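Can a Robot Tidy Your Room Yet?

Let's start with the bad news. If you were planning to hand your chores to a robot this weekend, you should probably go and find your socks yourself.

Robots are very good at some things. In a car factory, a robot arm can weld the same spot on the same kind of door all day long and never ask for a snack. The door always arrives in the same place, facing the same way. Your bedroom does not work like that. Your bedroom is a new puzzle every morning, and you are the one who made it.

Nam-gil Moon teaches robots to pick things up at a workshop in Rillbridge. Picking things up sounds like baby stuff. Babies do it, usually right before putting the thing in their mouths. But think about what your hand knows. It knows that an egg needs a gentle squeeze and a jar of pickles needs a firm one. It knows a mug by its handle, even when the mug has tipped over. You never had to study for any of this.

A robot does have to study. One way is for a person to do the job first, using a gripper held in the hand, while a camera records how it went. The robot's computer then looks for patterns in the recordings. Moon's team used 3,000 of them for one job, which was moving drinks and other small things off a crowded table.
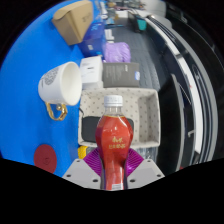 Why is a messy table so hard for a robot?
Things hide behind other things, and the robot has to guess at the parts it can't see. It also has to reach for one object without knocking over the neighbors.

Grippers often have soft, ridged pads where you have fingertips. The ridges help them hang on to slippery stuff such as bottles. A bottle is fairly polite, as objects go. It keeps its shape when you lift it. A plastic bag does not, and neither does a T-shirt, so laundry is still the sort of homework robots would like to leave on the bus.

Last August, Moon's robot, Pletard, was given 64 things to put away. It took up to 8 minutes on a single one, a crinkly bag of rice crackers. A kid from the school in Ernivthorpe was watching and offered to help. Pletard did not say thank you, as it hasn't been taught that either.

Shops have it a little easier. Shelves are straight, and boxes mostly stay where they are put until a customer comes along. Some robots can already carry bins around a warehouse or scrub a floor at night. Putting one odd-shaped thing neatly into a bag with nine others is still mostly a job for people.

So, the socks. Try under the bed first.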